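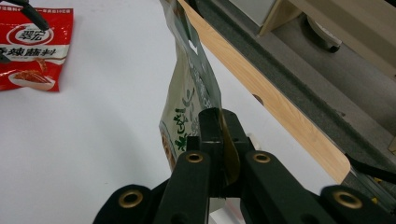 Bench 3, dry goods sorting. The red 翠宏 packet (香辣蘸料) and the pale pouch with the green lettering.

Notebook, February, packaging and shelf trial

Started at 9:40. Today I wanted to finish the sorting of the seasoning and snack packages before the second delivery comes from Finstead. The white table is cleared for it, the shelves on the window side are not.

First, a note on names. 香辣蘸料 I write in the list as "spicy dip seasoning". Before, two people wrote it in two ways ("hot sauce powder" and "chili dip") and then we had two lines for one product. Please use my wording from now, or change it in all places. The brand I leave in Chinese characters, because the spelling in Latin letters is also different from one supplier paper to the next.

The list has 188 lines after this morning. Before cleaning it was more, but the double lines are out. I did not yet check the lines at the end, where the Klinhom samples are.

How I sort now:
Flat packets go in the low trays, printed side up, so that the name can be read without lifting.
Pouches with a hanging hole go on the rail.
Pouches without a hole go standing in the box with dividers.
Anything with a damaged seal goes in the gray crate and gets a line in this book.

The rail works well for small pouches. With the heavy ones I have a doubt. The film around the hole becomes longer after some days, and two pouches from last week had a small tear starting there. I measured the hole on one of them, but I did it with the soft ruler and I don't trust the number, so I don't write it. To do again with the caliper.

Weights, from the small scale (Cerano), each packet one time only:
Sample A, 170 g
Sample B, 549 g, this is the heavy one and it should not hang
The scale was set to zero before each. It drifts a little when the door is open, I closed the door.

A remark about glossy film. Under the ceiling light the thin gray printing on a pale pouch is very hard to read, I have to turn the pouch to the side and then it comes out. Dark green or orange-brown printing gives no problem. For the shelf labels I would like to copy the product name large on paper and put it on the rail above, then we don't need to search on the pouch itself. Lettering that runs from top to bottom is also slow for the colleagues who don't read Chinese, they don't know where the name begins. Lai-ching Liu offered to write the labels by hand. Her writing is much more clear than mine.

11:15. Talked with Lai-ching about the order in the trays. She wants to sort by taste (spicy, salty, sweet), I sorted by package type. Her argument is that the people who come to take a packet look for the taste. My argument is that the package type decides if it fits in the tray or not. We agreed to try both: package type decides the shelf, taste decides the place on the shelf. The spicy ones at the left. If it is too complicated we go back.

For the red packets there is one small difficulty. Many of the spicy products use red as the background, and with food on a plate printed on the front they look very similar from one meter. Twice I put one in the wrong tray. The round logo helps when it is visible, so in the tray the upper part of the packet must stay free — not covered by the next one. I changed the overlap for this. It costs some space.

Simarine trays: the lids don't close when the tray is full with this overlap. Left the lids off for now. Dust could be a problem, I will look again after two weeks.

14:30. Second delivery did not come. Called, they said tomorrow before noon.

Open points
— measure the hanging holes with the caliper, write film thickness too if possible
— finish the Klinhom lines at the end of the list
— ask if we can have deeper trays or only other lids
— labels for the rail (Lai-ching), thick paper is in the drawer under the scale
— expiry dates: I copied them for the trays but not for the rail

Stopped at 15:50. Gray crate is under the table, two pouches inside, both written in the list.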